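Let People Drive the Robot

By Cuiping Yu

I've been teaching robot arms to do small chores for long enough to have strong feelings about how it should be done, and my strongest feeling is that a person should do it first, with their own hands on the controls, many times over, before anyone writes a line of clever code.
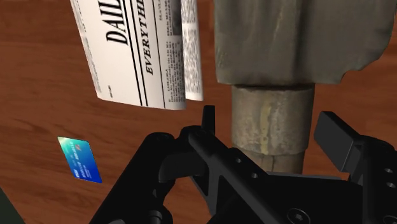 I came to this view slowly. My first job was at Clidex, where we wrote motions out point by point. Go here, drop this far, close, lift. It worked beautifully until somebody moved the object by the width of a thumb, and then we all went back to our desks and wrote it out again. I don't miss it!

Compare that with steering an arm yourself. You pick up the controller and for the first 15 tries you're terrible. Then something clicks, and you find yourself coming in a little wide, straightening up late, letting one finger get close before the other. You'd never have thought to write any of that down. I certainly couldn't have told a programmer about it. But it's all there in the recording, every small correction, and a learning program can pick it up.

I love the simulator for this. Put a newspaper and a bank card down on a wood tabletop next to some big scuffed thing with a collar you can grip, and you have a real question for the driver: which way do I come in, and what do I leave alone? The card and the paper have nothing to do with the grasp, and that's why I want them there. Real tables have mail on them. A robot that has only practiced on a bare surface is in for a shock the first time it visits somebody's kitchen.

People do push back on me. A friend at Jitton says driving by remote is slow and dull, and that a computer left alone overnight can try more grasps than a person could in a year. Fair enough. I've run those overnight jobs too, and I've come in to find an arm that had learned to win by shoving everything toward the wall. The score was great. I wouldn't have let it near a coffee cup. When we put 251 human runs in front of the same learner, the shoving mostly went away, and the grasps that replaced it looked like something a careful person would do.

I also think we're too picky about who gets to drive. In May I let 2 visitors from Vundville have a turn, a retired baker and her grandson, and the baker was better than I am. She waited. She got the fingers lined up and then sat there a moment before closing them, and I've been copying her ever since. Why would we want only engineers in the data? We all reach for things the same hurried way.

Then there's guiding by hand, where you take hold of the arm itself and walk it through. I like it for wiping and stirring, anything where you want to feel the push of the surface. For grasping I still prefer the remote, mainly because my own arm isn't in the camera's way.

Our next project, which we call Geum, is going for 1000 runs, and I want as many different pairs of hands in it as we can get. Left-handers especially, we have hardly any.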